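Washing wool jumpers in a front loader, yes or no?
Rostwood Community Boards > Home > Laundry

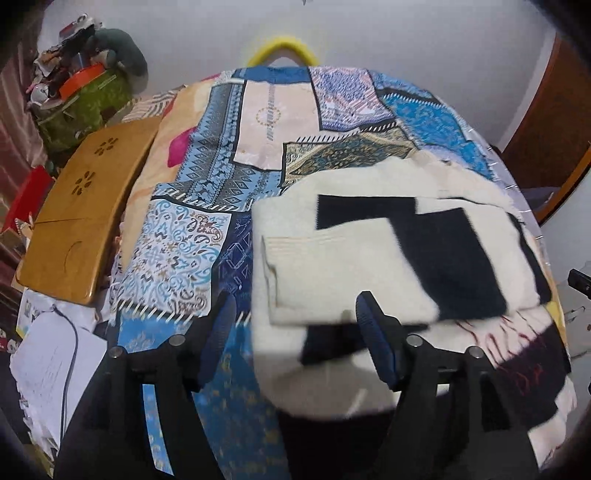
derura_dave
Tuesday, September 29, 2020
So the wool cycle on our Wragg runs at 30 degrees and the manual swears it's gentle. The manual also swears the door seal lasts ten years. I've got a winter's worth of jumpers to put away before the moths hold their AGM. Machine or sink?

pegbasket
Sink. Cool water, a squirt of wool wash, 10 minutes, roll it in a towel, dry it flat. I've been doing it since March and have lost only my will to live.

Malcolm Wainwright
Disagree with pegbasket. Hand washing is how people felt things. They get bored and start wringing. A decent wool cycle barely moves the drum. Mesh bag, low spin, done.

pegbasket
Malcolm, you once told this board to tumble dry a doona with a cricket shoe.

Malcolm Wainwright
Tennis ball. And it worked.

nitum_nell
Depends on the wool. Lambswool I'd risk. Anything fluffy goes in the sink, and anything with dark and light colours together gets cold water only. I paid $80 for a navy and white cardigan that is now navy and sort of navy.

derura_dave
Right. Putting an op shop one through the machine first. It cost me $15 and I never liked the collar.

pegbasket
Measure it before you start.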